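Search the site Search Go
We use cookies to remember your settings. OK / Read more

Buying your first tabletop arm: the questions I keep getting

I run the small automation bench at Ikevano, and my inbox fills up every December when people have budget left to spend. So I put my answers on one page. Prices are in dollars and are what we paid.

How much should I set aside for a first setup?

We spent 2,000 on the arm and another 1,000 on everything around it, and that second number is the one people forget! Clamps, a decent power supply, spare fingers, a cable that reaches the wall (ours didn't), a wrist camera, a lamp. If your boss has only signed off on the arm, go back and ask again before you order.

Should I buy one good arm or two cheap ones?

I went with one. Fouad Slaoui over at Lerkia bought two and likes having a second to work on while the first is waiting for parts. If you have students or a night shift, his way makes sense. For a bench that gets used three afternoons a week, I'd put the money into one arm and a box of spares.

Do I need the fancy gripper?

Probably not yet. We started with plain two-finger grippers and they still do most of our pick-up work. Look for fingers with some texture on the inside faces, and ask the seller whether you can swap them yourself. Kondard quoted us 450 for a powered hand with more joints and I keep putting it off.

What about spare parts?

Fingers first, then cables, then one spare motor. I keep 100 set aside per quarter for this and usually spend it. Ask for the parts price list in writing before you buy the arm, and if the seller gets vague about it, well, I'd shop elsewhere.

What do I put on the table for it to pick up?

Almost anything, so please don't buy a "starter object kit" on day one. Raid a drawer. You want a mix of flat and round and lumpy, and different sizes, so you find out early what your fingers can't manage.

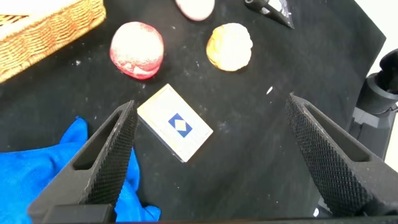 Photo: Reda Radwan / Ikevano

A card box and a round ball ask for very different grips, and you'll learn a lot from just those two. Put 30 minutes of rummaging on your plan and zero dollars in the budget. Dark cloth is cheap too, but it shows every bit of lint, so add a lint roller to the list (I did, eventually).

How long until it does something useful?

Give yourself a month before you promise anything to anyone. Mohcine Morsy got our Hegyi order through purchasing quickly, and then the mounting plate came in the wrong size and we lost two weeks. Put some slack in the schedule and don't book the demo day until the arm is bolted down.

Can I get a quote template from you?

Sure, write to Kamil Urban at the front desk and he'll send you our spreadsheet. The shipping column is still a mess, so check that one by hand.

Get new answers by email. Enter your address Subscribe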